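**Slide 6 – two grippers, one clock** (Solange, 3 min)

Start with the problem. Our first handover set, recorded in July, had two hand-held grippers with separate clocks. They drifted by up to 47 ms per session, and the policy learned to let go early. Eltemholm data was the worst.

Click to next slide.

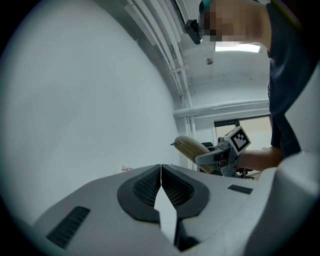
Drift correction runs after recording, so the operators do nothing extra. We find the moment the fingers close in each stream, match the pairs, and fit a line. The white cube with the marker on top gives us the other gripper's pose whenever it is in view – mention that side views of the marker are noisy. The head camera gets the same fit. Pause for the padded shape in the fingers: soft items make the closing moment harder to find.

Results: 34 held-out handovers with Batista as the baseline. Early release dropped from 11 cases to 2. Don't oversell, it's one room.

If asked about Brasero: not tested yet. Grillus numbers are in the backup slides.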